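共用給湯室のマグカップ等食器類の取扱いについて
くらしと管理の相談広場 > 職場・共用施設 > 備品管理
投稿日:2019年1月20日
閲覧数 400

投稿者:Tracey Tapley

当方は、ゼブレミカエル(Gebremichael)館の3階に入居する事務所において総務を担当しております。当館の給湯室は同じ階の4事業者が共同で使用しており、食器棚に置かれた私物のマグカップが増え続けております。昨年11月に棚卸しを実施したところ、登録者数21名に対し、カップの総数は100個に達しておりました。

つきましては、次の点についてご教示願います。
一、所有者の判明しないカップを処分する場合、どの程度の告知期間を設けるべきか。
二、処分に要する費用を各事業者に按分することは妥当か。
三、茶渋の付着した陶器製カップを来客用に転用する場合の洗浄方法。

なお、賃貸借契約書には給湯室の備品に関する条項がなく、館内規則にも「清潔に使用すること」との記載があるのみです。 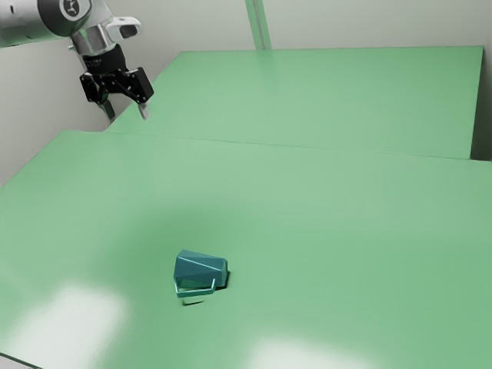 過去に一度、告知期間を1週間として処分を行った際、長期出張中の職員から苦情が寄せられた経緯がございます。同様の事態は避けたいと考えております。

投稿者:Gonçalo Cordeiro
この回答は投稿者により「参考になった」に選ばれました

ビル管理業務に従事している者です。順にお答えいたします。

告知期間につきましては、最低でも1か月を推奨いたします。出張や休職中の方がおられる場合は、各事業者の総務担当者を通じて個別に連絡を行い、その記録を残してください。掲示には、告知の開始日、引取りの期限、保管場所、連絡先の4点を必ず記載してください。期限後も直ちに廃棄せず、箱に収めて別室で一定期間保管する方法が穏当です。

私物は他人の所有物ですので、給湯室に置かれているという事実のみをもって所有権が放棄されたと判断することはできません。高価な品や記念品と思われるものがある場合は、管理会社にも事前にご相談ください。

費用の按分については、契約書に定めがない以上、4事業者の合意が前提となります。当方の管理物件では、使用人数に応じた按分とし、覚書を1枚取り交わしております。事業系の廃棄物は家庭ごみの集積所に出すことができませんので、収集を委託している業者に陶磁器類の取扱いの可否を確認してください。
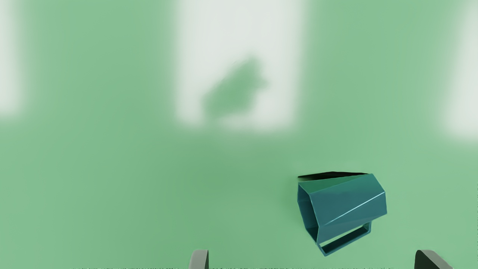 今後の運用としては、カップの底に所属と氏名を記した札を貼付し、1人1個までと定めることが有効です。年度替わりに札を更新し、更新のないものを告知の対象とすれば、棚卸しの手間も軽減されます。食器棚の段を事業者ごとに区分しておくことも併せてご検討ください。

投稿者:ジェネック(Jeneck)

三についてのみ回答します。酸素系漂白剤をぬるま湯に溶かし、30分程度浸けてからよくすすいでください。金彩のあるものは色が落ちることがあるため、避けた方がよいです。塩素系を使う場合は換気をし、酸性の洗剤とは絶対に混ぜないこと。欠けのあるものは来客用に使わないでください。

投稿者:Tracey Tapley

詳細なご回答を賜り、御礼申し上げます。告知期間は1か月とし、覚書の案を各事業者に回付することといたしました。収集業者のブリテル(Britel)社には、陶磁器類の取扱いについて照会中です。回答があり次第、本欄に追記いたします。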